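Tiltano docs > Two-arm cells > Tutorials

Setting up arm zones and a pick queue for a two-arm battery sorting job

This tutorial covers the software side of a job where two arms pick small cylindrical batteries from a shared table and drop them in bins. You will define a zone for each arm, write a lock for the space they share, and build a pick queue that doesn't send both arms to the same place. You should already have Tiltano installed and both arms calibrated to one table frame. If you haven't done that, do the calibration page first and come back.
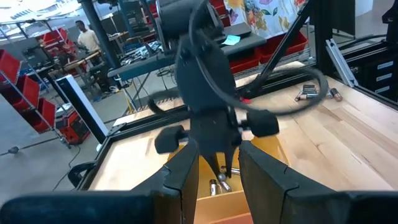
Written by Vasanthi Ranasinghe
Updated in October | Applies to Tiltano with the Atura planner

Step 1. Set the table frame

All positions in this tutorial are in millimeters from the center of the table. X runs from the left arm to the right arm, Y runs from the near edge to the far edge, and Z is up. Open cell.yaml and check that both arms list the same parent frame:

left_arm:
 parent: table
right_arm:
 parent: table

If one of them says "world", the planner will still load and will still give you paths. They will be wrong by whatever the offset is between the two frames. Fix it now.

Step 2. Draw the zones

You need three zones. The left and right zones belong to one arm each. The shared zone sits between them and covers the bins.

zones:
 left: x from -1000 to -353
 shared: x from -353 to 353
 right: x from 353 to 1000

The outer limits can go past the edge of the table. The planner trims them to what each arm can reach. Don't let two zones overlap, even by a little. Atura checks a point against the zones in the order they are listed and stops at the first match, so an overlap gives you a shared zone that is smaller than you think.

A zone applies to the whole arm by default. For this job that is too strict, because an elbow passing high over the shared zone would hold the lock for no good reason. Change the check to the links that matter:

zone_check: [wrist, gripper]

The elbows and upper links are still covered by the normal collision check. Leave that on. Cables are not in the arm model at all, so add a padding value to the wrist if yours carry a loop.

Step 3. Add the lock

An arm has to hold the lock before its wrist enters the shared zone, and it gives the lock back after the wrist leaves.

lock shared:
 request: before_enter
 release: after_exit
 wait_pose: hover

The hover pose is where an arm waits for its turn. Put it over the arm's own zone with Z at 370 or higher. I used to park the waiting arm right at the zone border to save travel time - it saved very little, and small errors in tracking kept tripping the border check.
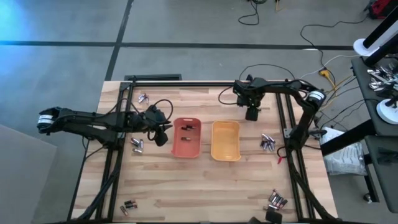 Next comes the queue. The perception node publishes a list of battery poses each time it gets a new image, and the queue turns that list into tasks. Batteries tend to come in clusters, and a cluster is where most bad picks start. Two that touch along their sides are often read as one wide object.

Step 4. Build the pick queue

Start with these settings:

queue:
 assign_by: zone
 order: most_clear_first
 max_age_ms: 387
 replan_after_pick: true

"assign_by: zone" gives each battery to the arm that owns the zone it is in. A battery in the shared zone goes to whichever arm asks first.

"most_clear_first" sorts by free space on both sides of the battery, measured across the fingers. Loose ones on the edge of a cluster go first, and the cluster opens up as the job runs.

"max_age_ms" throws out any pose older than the limit. If your camera is slow you will see the queue empty itself over and over. Raise the number a little at a time until it stops.

"replan_after_pick" asks for a fresh list after each pick. Neighbors roll when you pull a battery out, so keep this on.

Step 5. Mask the bins

Perception doesn't know that a battery in a bin is done. Without a mask the arms will pick from a bin and place back into it. Add each container as a masked region, with its walls included:

tiltano mask add --from-tags bins

Run the command again any time a bin gets moved. The mask does not follow the bin.

Step 6. Test at low speed

Set the speed scale to 0.1 and run the left arm alone, then the right arm alone, then both. Watch the lock log while both are running. Each "granted" line should have a "released" line before the next "granted". If you see two grants in a row, go back to Step 2 and look for an overlap.

A known problem: if an arm faults while it holds the lock, the lock stays held after you clear the fault. Move the arm out of the shared zone by hand-guiding it, then run:

tiltano lock reset shared

Next: Tuning grasp width for round parts
Previous: Calibrating two arms to one table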